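Wirham Robotics Bench
@wirhambench
July 2023

1/ A thread about a fault which took us nine working days to find. No damage to people, one bent bracket, and a gripper that told us very politely that it was holding something when it was holding air.

2/ The task is simple to say. Two arms, one white plastic basket. Each gripper takes the rim on its own side, both arms confirm, then they lift together, wait, and put it down again. We call it the Sinow task, after the folder where the first script was saved.

3/ We have run this since April, and most days it is boring. The fingers go down open, one on each side of the rim, and close. The wall of the basket is thin but the rim is rounded, so you have some millimeters to be wrong. 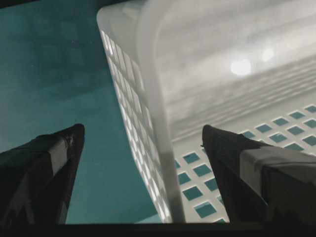

Wrist camera, fingers open at a corner of the basket.

4/ On the first bad day the left arm lifted alone. The right arm also went up, at the correct speed and to the correct height, but its fingers had nothing between them. The basket hung from the left gripper, turned, and its free corner pushed against the right wrist.

5/ My colleague had the lid off the controller box at that time and was standing quite near. The basket weighs very little, so it was more a surprise than a danger. I still pressed the stop, and I am glad that the stop was beside my hand and not at the other end of the bench, where it used to be.

6/ The log said: left grasp OK, right grasp OK, lift. So our first thought was slipping. We supposed the right gripper had the rim and lost it in the first moment of the lift.

7/ We spent three days on this idea. We changed the closing force, we cleaned the fingers with alcohol, we lowered the lifting speed. The fault came back two times on the second day and then not at all on the third, so of course we believed that we had repaired it.

8/ On the fourth day it came back before lunch.

9/ Then I did what I should have done on the first day, and watched the wrist recording slowly, with the log open next to it. At the line "right grasp OK" the fingers were already closed together, a little beside the rim. It had never held it. There was nothing to slip. 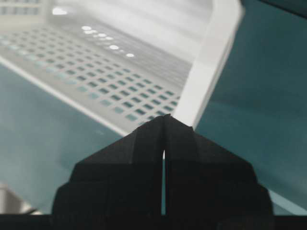 Fingers nearly closed, tip at the lower end of the rim.

10/ So there were two separate faults. One: the gripper sometimes came down in the wrong place. Two: the software did not notice. The second is the serious one. Any gripper will miss from time to time, and the check exists for exactly this case.

11/ How the check works: after closing, we read the position of the finger motor. Fully closed on nothing gives 475. Closed on the rim gives 521. The limit in the code is 500. Above the limit means "something is between the fingers", below it means "try again".

12/ I wrote this limit myself. It looked generous on both sides and I did not think about it again.

13/ We closed the right gripper in free air, with nothing near it, and read the value. It was not 475. It was higher by 30. Please do the addition and you will see our problem.

14/ With empty fingers the right gripper was over the limit each time it closed. For the software it was always holding something. Every "right grasp OK" in those days meant only that the motor had stopped moving.

15/ The cause was one small screw in the linkage. It had turned back a little, so the joint had play, and when we restarted the arm it took its zero with the fingers in a slightly different place. After that, all positions were shifted. The left gripper was normal.

16/ This explains also the quiet third day. We had restarted the arm that morning, and the zero was taken in a better place by luck. The slower lifting speed had no part in it.

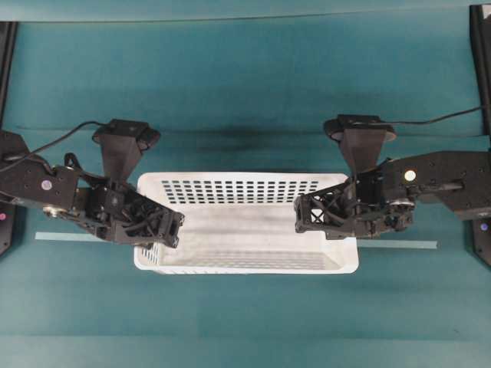

Photo: Wirham / head camera, bench 2

17/ Both arms reach in from the sides, and the lift depends on both of them telling the truth. When only one gripper has the basket, the load goes to one wrist and to one bracket. Ours bent by a little more than a millimeter. We found it when a camera view did not match the calibration anymore.

18/ What about the first fault, the wrong place? Less interesting. The basket was put down by hand between runs, using the blue tape on the table as a guide for the eye. The tape helps you to find the line, but it does not stop you from placing the basket a finger's width too far to one side.

19/ Changes we made, in the order we made them:

- Thread lock on all linkage screws, both grippers.
- At every start, each gripper closes once in free air and the value is compared with the stored one. If the difference is too big, the program does not start.
- The limit is now calculated from that free-air value. It is no longer a fixed number in the code.

20/ And one more: before the real lift both arms raise the basket by a very small amount and wait. If the motor currents of the two arms are very different, they go down again and open. It costs us almost two seconds per run. There was some discussion about this.

21/ I was on the side of the two seconds. If the rim sits well between the fingers, waiting does no harm. 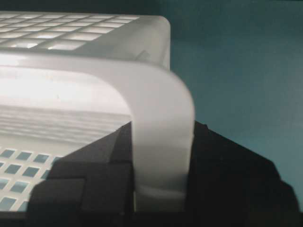 22/ We also have a new rule for people. The controller box is opened only with the arms switched off, even if you want "just to look". The rule existed before, but it was a sentence in a document. Now the power switch has a padlock and the key for the lid hangs on the same ring.

23/ A question I received yesterday: why not use the camera to confirm the grasp? We tried it. The basket is white and shiny, the lamps make bright spots on it, and close to the fingers much of the view is black plastic. It works well enough as a second opinion. I would not let it decide alone.

24/ Another question, from a person who uses the Esdale controller: does it happen there too? I cannot say, I have not used it. But you can test it in one minute. Close the gripper on nothing, write down the value, restart the arm, do it again. If the two values are far apart, look at your screws first.

25/ The old recordings are a problem that we have not finished. All runs from those nine days have a "grasp OK" for the right side which means nothing, so we must look through them by eye and mark them again. I am at day five.

26/ The corrected start check is in our branch "hosseinzadeh-zero" if somebody from the group wants it before the merge. Please tell me if it refuses to start on your bench, and send me the free-air values of both grippers with the message.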